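Search this site
Enter keywords

Pirkix Graduate Guide — Section 4: Setting up your mentor match
By Mandla Mabuza
May 31, 2019

Complete sections 1 to 3 first. You need your Clernavden student number and a current CV of no more than 300 words.

1. Sign in and open the Mentors tab.
2. Choose up to three fields of work. Mentors outside these fields will not be shown.
3. Enter the date you finish your course. If it has changed, use the new one.
4. Press Save, then Find.

Note: The list shows 16 mentors at a time. Press More to see the next group.

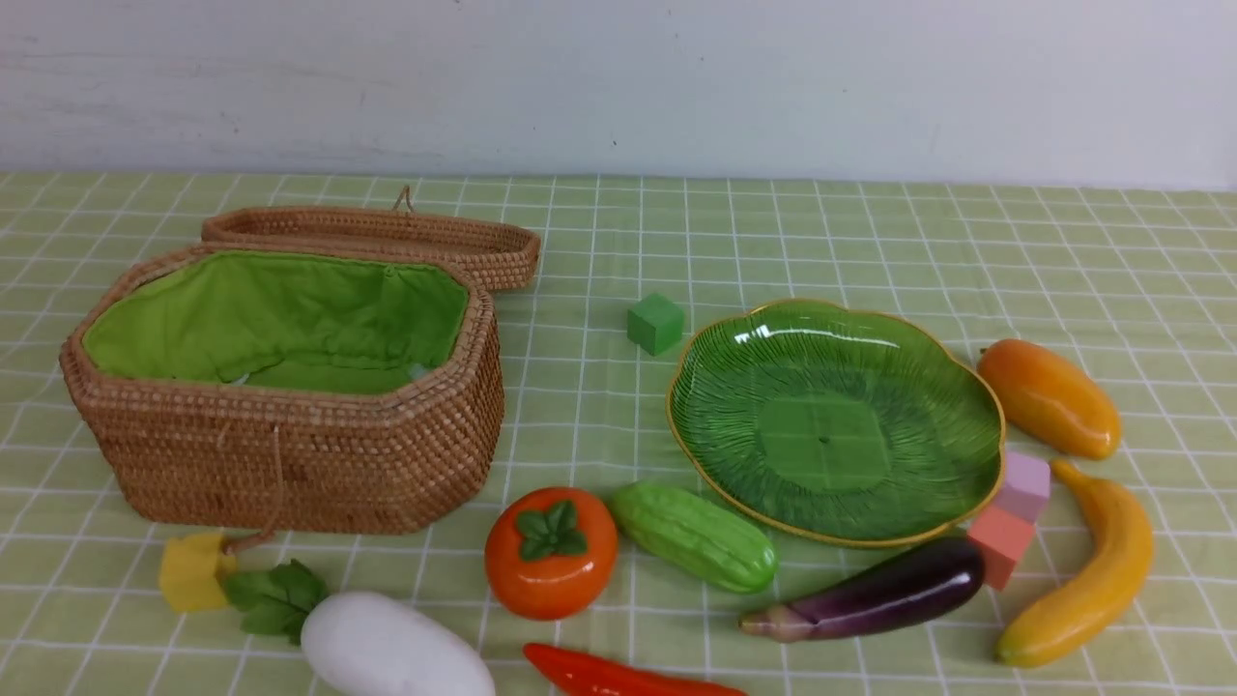
5. Pick one mentor and write a short message. Say what you studied, what work you want and what you would like to ask. Keep it to plain things a stranger could answer. One Berndale leaver wanted to sell home crafts and asked her mentor how to price a woven basket with a braided rim — that is specific enough to get a useful reply. "Any advice?" is not.
6. Press Send. The request stays open for 46 hours, after which you may write to someone else.

Caution: Do not put your home address or bank details in a message. Messages cannot be recalled once sent.

7. When a mentor accepts, agree a time for the first call and enter it under Meetings.

If the Find button stays grey, your profile is not complete. Go back to section 2, or contact Jacobus Sithole at the Xaba desk on extension 882.

12 shares
3 comments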